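A sorting bin is an open-topped container in which mixed small objects are kept before being separated by type or material. Bins of this kind are used in recycling, in household tidying and in workshops. Most are rectangular, and many have at least one sloping inner side, down which objects slide to the floor of the bin.

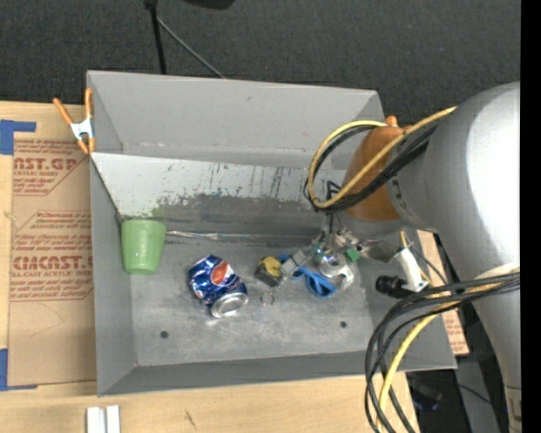 Grey bin holding a green plastic cup, a dented Pepsi can and a tape measure

Painted bins wear fastest on the slope, where the coating flakes and scratches. Drinks cans are often crushed before sorting, as they then take up less room. Tools and other reusable items are usually taken out first. The Radlow pattern, listed from January, has a capacity of 19 litres.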